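**Incidencia: la política confunde el cordón con la costura**
Proyecto Kurnis · abierta por Ailsa Gillies · asignada a Siebe Coppens
Estado: reabierta (otra vez)

**Síntoma.** Al doblar pantalones, el modelo entrenado con demostraciones de pinza manual va a por el cordón de la cintura con un entusiasmo digno de mejor causa. En camisetas, 84 % de éxito. En pantalones con cordón, 10 %, y Suleiman sospecha que ese 10 es generoso.

**Probado sin éxito**
- Recalibrar la apertura de la pinza. Estaba bien. Sigue bien.
- Subir el peso de los fotogramas de contacto. Ahora agarra el cordón con más decisión.
- Reiniciar. Lo pidió Politis, consta en acta.

**Hipótesis (S. Coppens).** Las etiquetas de agarre se generan al cerrar la pinza y toman el objeto más contrastado cerca de las puntas. Un cordón marrón oliva sobre tela vaquera gana siempre, aunque los dedos estén en la costura del bolsillo.

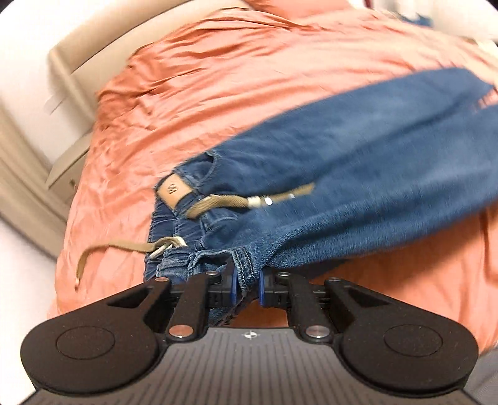 Reetiqueté a mano unas 60 demostraciones usando el punto medio entre las almohadillas azules y reentrené solo la cabeza de agarre. Los pantalones con cordón suben al 80 %. Las camisetas no se enteran, como era de esperar.

**Pendiente**
- Pasar el cambio al etiquetador automático (Haruna).
- Corregir la tabla del borrador, donde el fallo figura como «variabilidad textil».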